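The box of bits, and why I don't believe in a place for everything
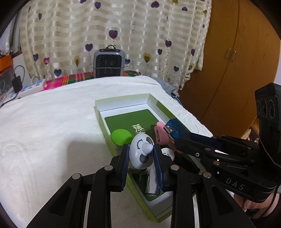 My mother had a drawer, my grandmother had a tin, and I have boxes, plural, all of which began life holding something sensible. I have been told for years that this is a failing. The internet is full of people with labelled tubs and calm voices who will tell you that clutter is simply delayed decisions, and I've always wondered what decision they think I'm delaying. Take the green-and-white one on the fluffy blanket. It has a little white egg-shaped toy with a grey knob on top, something lime green and roundish, something pink and rubbery, and a blue USB connector. Which category is that? I would love to hear it. I suspect the answer is "box".

The reason I've been thinking about this at all is that I signed up for a decluttering course. I know. It was called the Widora Method, it cost £98, and it came recommended by Marisol Ferreira, whose flat I have admired since June and whose cupboards I have now looked inside. (They're full. They just have doors.) The course promised that a room could be "resolved" in an evening if you followed the order correctly. Clothes first, then paper, then what it calls smalls, and I'm still not over the fact that they used that word for something other than underwear.

Clothes were fine. Paper was dull but fine. Smalls were where I lost my faith.

The rule for smalls is that you tip everything out on a flat surface, sort it by function, and give each function a home. I tipped. I sorted. I ended up with one heap of cables, one heap of toys and oddments, and a third heap which was everything else and which was bigger than the other two put together. The course workbook has a page for this. It says to ask whether the object "earns its place". I asked a small metal cylinder whether it earned its place. I don't know what it came off. I do know that if I throw it out, whatever it came off will fall apart within the fortnight, and I'd like to see the workbook deal with that.

So I did what I suspect most people do and put a good half of it back in cardboard.

I should say something about cardboard, because the course is very against it. You are supposed to move on to proper containers, and by a remarkable coincidence there is a range of them. The Fikwood drawer insert, the one in all the photographs, is £199 for the set. I went and looked at one in a shop. It's nice enough. It has dividers that slide about and a lid that fits, and I could not for the life of me see what it would do for a squashy toy that a cardboard box with a white lining doesn't do already. Desmond Pruitt bought the full set last winter and when I asked him how it was going he said the dividers were very good and that he was keeping them in the loft.

There's also an app, inevitably. Parkunum. You photograph your belongings, it makes a list, and you can search the list. The free version holds 1,000 items and the paid one 4,000, and I found both figures faintly insulting in different ways. I got as far as the sewing things before I noticed I was spending longer recording buttons than I have ever spent looking for one. I deleted it. I assume it still thinks I own eleven reels of thread.

To be fair – and I do try – some of the course has stuck. I now keep the chargers that I use apart from the ones I don't, and I've stopped leaving good scissors in with string. The paper section got me to throw out instructions for things I no longer have, which I wouldn't have bothered with otherwise. If somebody had written those two paragraphs on a postcard I would have paid a pound for it, perhaps two.

What I object to is the idea that it all has to mean something. The workbook wants you to thank objects, or grieve them, or "release" them, and I've got a book on the shelf by someone called Nguyen-Tran which goes further and suggests keeping a diary of each departure. I read it in the bath and I'm afraid I laughed at the chapter on batteries. I don't have feelings about a USB lead. I'd just like to be able to find it when the other end stops working, and I can, because I know what colour it is and which box it's in.

The remaining modules are sheds and "digital attics". I haven't opened either. The shed has a wheelbarrow across the door at the moment and I'm inclined to leave it there until the weather improves. If anyone has done the shed module and thinks it's worth the evening, leave a comment, but please tell me what you threw away and whether you've had to buy it again.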